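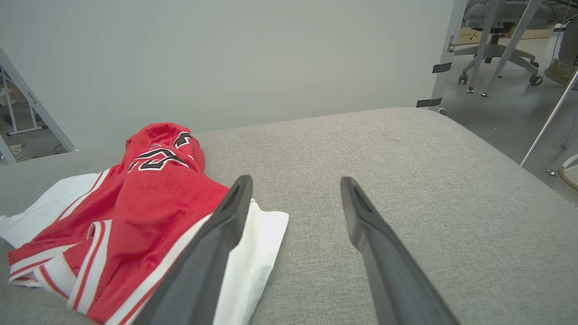

Okay, so basketball laundry. We are deep into March, the season is winding down, and I have finally worked out a way of dealing with the uniforms that doesn't end with me digging through a hamper at 7 a.m. on game day. It only took me all winter!

Quick background if you're new here: I ended up as the uniform person for our rec team. Janaka Abeysekara had the job before me and handed it over with a very big smile and two very full bags, and I should have asked more questions. Red for away, white for home, and shorts to go with both. The reds all have that striped trim that looks great on the court and curls up in the wash like bacon.

My old method was to dump everything on the bed and fold standing up. By Sunday night my back hated me, and half the pile would slide off onto the floor (where the dog sleeps, so you can guess how that went).

Now I fold on the ottoman. I know, I know, it's a footstool. But it's low and padded, I can sit on the rug and get at it from any side, and the fabric has just enough grip that a slippery jersey stays where I put it. I tried the dining table for a week and those shiny shirts skated right off the end.

The folding part

Whites go first. I lay them flat, smooth the hems with my hand, and fold the shorts in half lengthwise before I do anything else. Then the reds, and here's my one firm rule – numbers on the inside. The numerals on ours are thick and a little rubbery, and if they sit pressed against another shirt in a warm car they stick. Mwangi Kashindye lost part of a 6 that way and still brings it up.

Sleeveless shirts are annoying to fold, by the way. I turn the sides in to the middle, bring the hem up to the neck, and then fold once more so it's a chunky little square. Good enough.

I also stopped ironing, and I feel wonderful about it. If something comes out badly creased it gets a few minutes back in the dryer with a damp washcloth, and then I fold it right away while I still care.
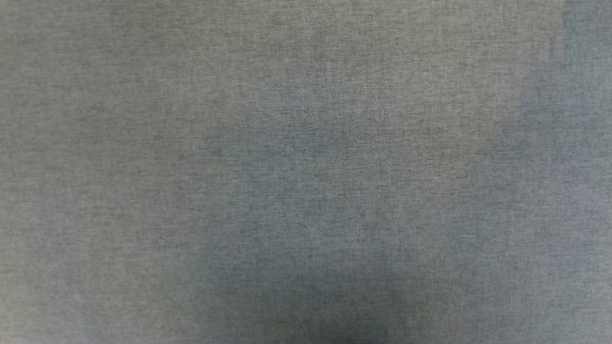
Keeping the gray fabric nice

A couple of you asked about the upholstery. It's a flecky gray weave, lots of lights and darks mixed together, and I picked it because I knew we'd be hard on it. I vacuum it with the brush attachment before I start folding, then go over it with a barely damp cloth if there's been pizza anywhere near it. Red jerseys only go on it fully dry! I've never had the dye come off on anything, but I'm not going to test that on the one piece of furniture I picked out myself.

Next up is the sock situation, and if you have a system for those, please leave it in the comments.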